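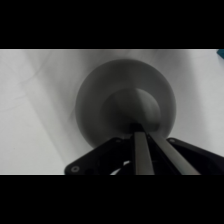 Pale gray-white, shown with soft folds.

Plindano cloth – by the yard or by the bolt

Item 2678. Full bolt is 100 yards, cut lengths from one yard up. Cuts are final, sorry, no returns on cut goods.

Plain weave cotton, prewashed at the mill so shrinkage is low. Good for slipcovers, curtain lining, table covers, photo backdrops. Not for outdoor use. Hems easy, any regular needle will do.

Wash cold, tumble low, iron on the back side. No bleach – it goes yellow.

Colors shift a bit from lot to lot. If you need more than one bolt for the same room order it all at once and say so in the notes, we'll pull from one lot. Can't match to a lot thats already gone.

Also in stock: Canura (heavier, same width, item 1070) and Desjardins lining. Akbridge is sold out til December.

Swatches free, two per customer. Trade accounts – ask for Reda Chraibi, he does the quotes. Orders in by noon go out same day. Bolts ship rolled on a tube, cut lengths come folded so expect to press them befor sewing.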